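Ask Wing-yan Yau whether a machine can tidy a house yet and she starts laughing before you finish. "Tidy, no," she says. "Pick up one thing and put it in another thing? Getting there — and I love watching it!"

She has spent 11 months at Limier on small chores, the kind you do while thinking of something else.

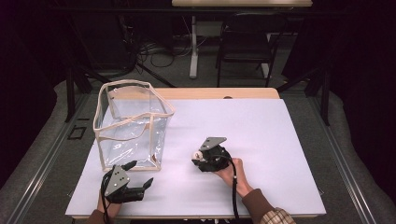
Putting things away is her favorite problem, and she can talk about it through a whole lunch. Bags are the tricky part. A clear one with fabric trim, like the one on the white board, sags at the top, so the opening is never quite the same shape twice. "My hands just deal with that," she says. "A machine has to learn it."

Would she trust one with her own laundry? "Towels, maybe. Ask me about fitted sheets after another 3000 tries."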